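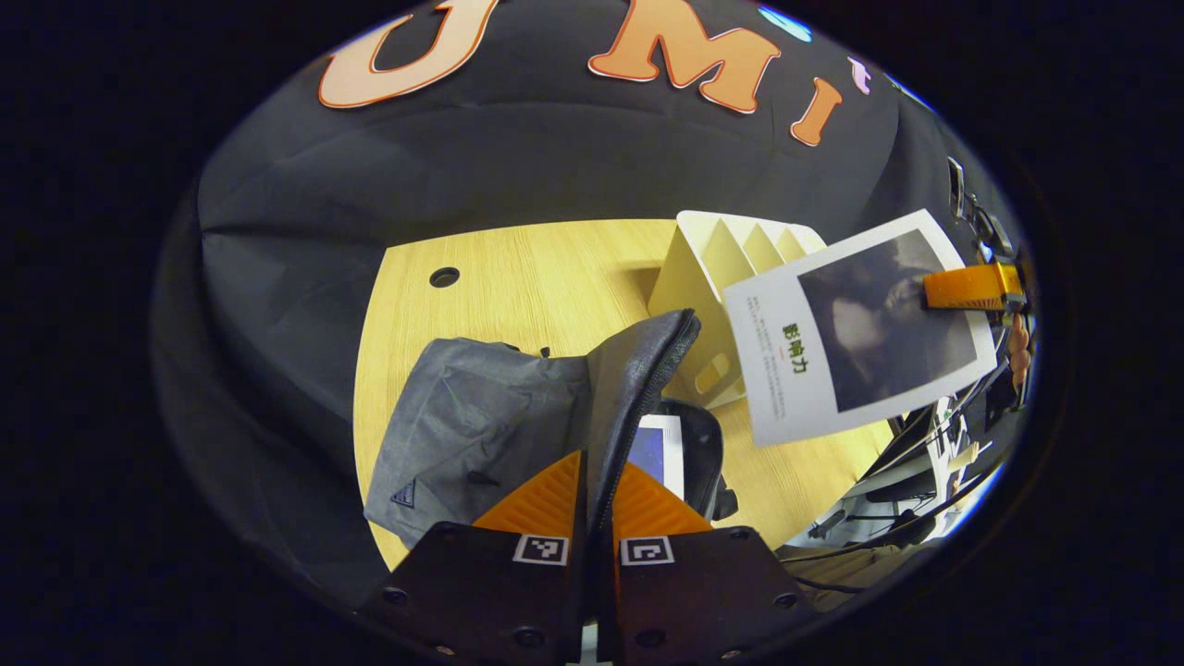
Nantana Rojanasak
@nantana_builds
Thread, April

Okay friends, a long overdue update on the hand-held gripper, and I'm going to ramble because it has been a good month and I have tea. Zippers! We are on zippers now. If you followed me for the 3D printed planters, I'm sorry, they'll be back someday.

For anyone new: Zindness is a two-finger gripper you carry around in your own hand. You do a chore with it, it records what you did, and later (much later, the way I'm going) a little arm at home gets to learn from the recordings. I build it at Skano, our shared workshop in Altodthorpe, mostly in the evenings after the laser cutter people have gone home.

The fingers are on their third version. Flat black plates, orange ridged pads on the inside edges, and a square marker on each finger so the software can work out how far open they are. Version one had smooth pads and I could not pick up a pencil with it. Version two could pick up a pencil and then would not let go of the pencil.

What changed between two and three is mostly the wedge shape. The ridges run a bit finer and the pad comes in at more of a slope, so when the fingers close there's a proper pinch to work with. For anything made of cloth it makes such a difference, I was giddy the first night I tried it.

So, the gray bag. I've been using it as my test piece all month and I have grown very fond of it. Soft fabric is hard! A mug stays the shape of a mug. A bag slumps, and the zipper edge goes wherever it feels like going, so you have to come in low, get the edge between the pads, and lift before you try to do anything clever.

My numbers, for the people who always ask (you know who you are, and I love you): 2,089 recordings on the drive so far, going all the way back to the pencil days. I'd guess around 800 of those are good enough to train on. The rest are me bumping the table, me sneezing, me forgetting which way the trigger goes.

I keep each one under 30 seconds now. I used to let them run and run, and then I'd sit down to sort them and find myself watching a whole minute of me hunting for the zipper pull. Short ones are kinder to future me, and she has enough to do.

A few people asked why I don't clear everything off the table first. I like having things standing around! The folded paper stand, the card with the big green characters on it, all of it. My kitchen at home has never once been clear and the arm is going to have to live there.

The calibration code is Châu, which I wrote over the winter and have rewritten twice. It reads the two finger markers and gives me the gap. It still gets jumpy when a marker is in shadow, so if anybody has a nice simple way to smooth that without adding a lag, please tell me. I've tried averaging a few readings and it felt like driving a boat.

Also on my list: the screws. I keep snugging them up and they keep working loose. I have thread locker in a drawer somewhere and I will find it this week, I promise, I've said so in front of all of you now.

Next up is zipping the bag closed with the same two fingers, then a jacket if I'm feeling brave. I'll put the finger files up once I've fixed the screw holes, so please don't print the old ones, they'll only make you sad. Questions welcome, I'm around until the tea runs out.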